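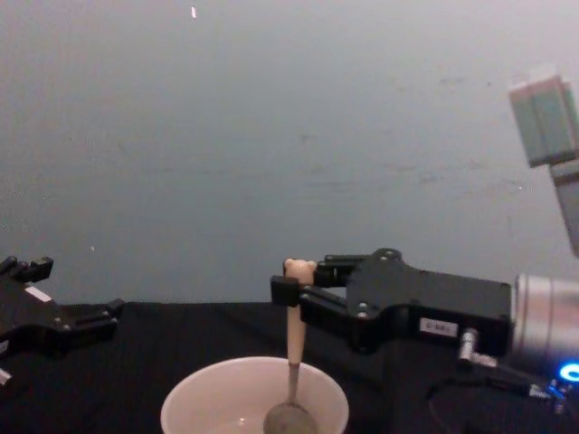 Clolau Opens Orders for Preretti, a Color-Change Titration Set for High School Chemistry

GRALLANO, August 2025 - I've been waiting a long time to write this one, so forgive me if I get a little carried away. Clolau, the small chemistry supply company I started and still run, is now taking orders for Preretti, our first complete titration set for high school classrooms. The first boxes go out in September, in time for the acids and bases unit in most schools, and I couldn't be happier with how it came out!

If you've never taught titration (or you last did one as a sophomore and have blocked it out), the idea is simple. You have an acid and you don't know how strong it is. You drip in a base that you do know the strength of, a little at a time, and you watch for the moment the indicator changes color. From the volume you used, you work out the concentration of the acid. It's one of the first labs where a student gets a real number out of a real flask, and I have loved it since I was sixteen.

I also know why so many teachers skip it. Glass burettes cost a lot and they break. The stopcocks leak. Half the class shoots past the endpoint and ends up with a flask of bright pink liquid, and by the time they've rinsed everything and started over, the bell has rung. I taught chemistry before I started Clolau, and some years I just did the whole thing as a demo up front and felt bad about it.

So Preretti is a small-scale version. Everything is done in small volumes, with a plastic dropping column in place of the tall glass burette, and each run uses less than a tablespoon of liquid from start to finish. A pair of students can get through 3 runs in a normal class period and still have time to wipe down the bench. The column clips to a short stand that you can see over the top of, so you can talk to your class without leaning around the equipment.

The part I'm proudest of is the indicator blend. Plain phenolphthalein goes from colorless to pink, and it's a classic for good reason, but the first faint blush is really hard to see under yellowish classroom lights. We worked with Võ, a family-owned dye and indicator lab across the river from us, on a mixed indicator that passes through a soft gray just before the endpoint. Students get a warning! They see the gray, they slow down, and they add the last drops one by one. I must have run it a couple hundred times at my own sink before I believed it was going to behave the same way every time.

Over the last school year we lent early sets to teachers and asked them to be blunt with us. In total 164 students ran the lab and turned in their data sheets, and I read every one of them at my dining table. The early sets had trouble. The first dropping tip we used trapped air bubbles, which threw the volume readings off, and one of the instruction cards had the units wrong in step four (my fault, and it's fixed). The tip has been redesigned and the cards have been rewritten from top to bottom. The new cards also give more room to the setup, where most of the questions came from.
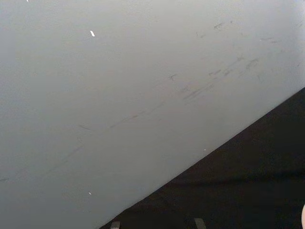
Dark scuff marks on a light gray surface.

What's in the box? Each classroom set has columns, stands, clips and mixing cups for sixteen pairs, along with the Võ indicator blend in dropper bottles, a dilute sodium hydroxide solution, citric acid powder for making up the unknowns, and a printed teacher guide. The guide has a full answer key and a page on storing and disposing of everything. Goggles are not included. You'll need them, and gloves too, and please don't let anybody talk you out of the goggles. Even dilute sodium hydroxide is nasty in the eye.

A word on storage, as I get asked about it a lot. The base solution slowly picks up carbon dioxide from the air, and its strength drifts when it does. Keep the cap tight and it will last the school year. If you open a bottle that's been sitting since spring, check it against a known acid first. The guide walks you through it in a few minutes, and it makes a nice little lesson if you have a class that's ahead.

We're making 2,000 sets for this first run. Schools in and near Grallano can pick theirs up from our front counter and skip the shipping charge, and everyone else can expect delivery in about 2 weeks once the September shipments begin. Refills of the indicator and the base are sold separately, so you won't have to buy a whole new set when the bottles run out. Purchase orders are fine. We're used to school purchasing offices, and we'll fill out your vendor form without complaining (much).

Next on my list is a redox version with potassium permanganate, which has the most gorgeous purple in the whole stockroom and also stains everything it touches. I've already ruined a good shirt on it. There's no date for that one yet, and I won't set one until I've sorted out the staining.

If you teach chemistry and want a look at the teacher guide before ordering, write to us and we'll send you the whole thing, answer key included. Just use your school email so we know the key isn't going straight to a third-period student.

About Clolau
Clolau makes small-scale chemistry equipment and lab guides for middle and high school classrooms. The company is based in Grallano, where it packs and ships all of its own orders.

Press and school inquiries: please contact the Clolau front office in Grallano. Review sets are available on loan for education writers and district science coordinators.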